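Trinder Launch Monitor
Setup Guide, Section 4: First Session and Club Baselines

Revised Apr 29, 2026

Use this section after you have charged the unit (Section 2) and paired it with the Estedo app (Section 3). It covers placing the unit, leveling it, recording a baseline for each club, and reading the results. Allow an hour for a full bag. You can stop after any club and pick up later.

4.1 Before you start

You will need:
The Trinder unit and its folding stand
The alignment stick from the box
A phone or tablet with the Estedo app, charged to at least half
Your own clubs and the ball model you normally play

Do not mix ball models in one baseline. A range ball and a tour ball can give very different spin numbers off the same swing, and the app has no way to tell them apart after the fact. If you have to use range balls, choose Range under Ball Type so that the session is stored separately.

4.2 Placing the unit

1. Lay the alignment stick on the ground, pointing at your target.
2. Set the unit behind the ball, 8 feet back, with the lens facing the target.
3. Slide the stand until the notch on its front foot lines up with the stick.
4. Open the app and tap Level. Turn the rear screw until both bars on the display are green.
5. Remove the alignment stick before anyone swings.

Note: The unit needs 8 feet of clear ball flight in front of the hitting spot to read a shot indoors. With less than that, ball speed will still appear, but carry distance and spin will be shown as two dashes.

Caution: Keep people and pets well away from both sides of the hitting area. Do not stand directly behind the unit while someone is hitting. A ball can come back off a net frame faster than you can move.

4.3 Setting your profile

1. In the app, tap Profile, then New Player.
2. Enter a name and choose right-handed or left-handed.
3. Choose yards or meters. The change applies to all saved sessions as well as new ones.
4. Enter the altitude of the place where you are hitting, or tap Use Location.
5. Add your clubs. The app accepts up to 13 clubs plus a putter. Putts are not measured, so the putter can be left out.

If two people share one unit, each should have a profile. Letay Fikre, who teaches at the Wolbridge practice range and tested this section with her students, suggests switching the profile before handing over the club. Shots saved to the wrong player can be moved, but only one at a time.

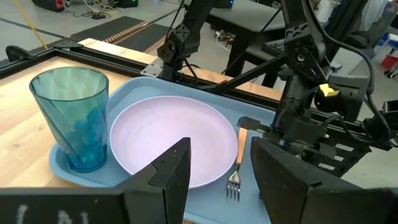
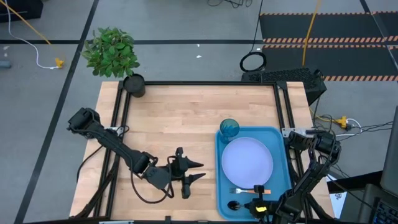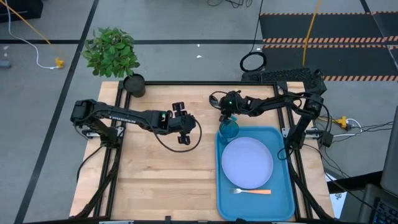 4.4 Recording a baseline

Start with a club you hit well. For most players that is a 7-iron or 8-iron. The driver should come late in the session, when you are fully warm.

1. Warm up for ten minutes with the app closed.
2. Open the app and tap Baseline, then select the club.
3. Wait for the steady blue light on the unit. A blinking light means it is still looking for the ball.
4. Hit your normal shot. Swing at the pace you would use on the course.
5. Wait for the tone before placing the next ball.
6. Repeat until the progress ring closes. The app drops badly mishit shots on its own, and these do not count toward the ring.
7. Tap Save, then choose the next club.

Rest between clubs. Players who rush through the bag tend to lose speed toward the end, and the long clubs then come out shorter than they should. If you feel tired, save what you have and go on another day — the app will hold an open baseline until you finish it or delete it.

Note: Do not delete shots just because they were short. A baseline is meant to show where the ball usually goes. If you keep only your best strikes, every distance in the chart will be one you reach now and then, and you will find yourself in a lot of front bunkers.

4.5 Reading the chart

When at least four clubs are saved, tap Chart. Each club is drawn as a bar. The dark part is the middle half of your shots. The lighter ends show the rest.

Carry: how far the ball flies before it lands. Use this figure to clear water or sand.
Total: carry plus estimated roll. The app assumes a fairway of average firmness. On wet ground, ignore it.
Spread: how far left and right your shots finish.
Gap: the difference in carry between one club and the next.

Suppose your 8-iron shows a carry of 147 yards with a short dark bar. You can plan around that number with some confidence. If the dark bar is long, plan for the near end of it when there is trouble short of the green, and for the far end when the trouble is behind.

Look at the gaps next. Uneven gaps are common between the longest iron and the shortest wood. Two clubs that carry the same distance are worth looking at before you buy anything new. Sometimes the cause is a loft that has been bent over time, and a club shop can check this in a few minutes.

4.6 If something looks wrong

All shots start left or right of target
The unit is probably not lined up. Repeat 4.2 from step 1. Shots already saved can be corrected under Session, Edit, Shift Line.

Carry is missing on some shots
Check the clear distance in front of the ball. Outdoors, check for low sun shining into the lens and turn the hitting line if you can.

Ball speed is high but carry is short
Check the altitude in your profile, then the ball type.

The light stays red
The unit is too hot or too cold. Switch it off and keep it in the shade, or in an inside pocket in winter, until the light goes out. Do not put it on a heater. If you play in January, leave it in the bag until you are ready to hit.

The app closes during a baseline
Reopen it and tap Resume. Shots are kept on the unit until the app confirms them.

4.7 When to repeat a baseline

Repeat the full set at the start of each season, and repeat a single club after a new shaft, a new grip size or a change of ball. Old baselines are kept under History and can be laid over the current chart. To export them for a coach, see Section 6.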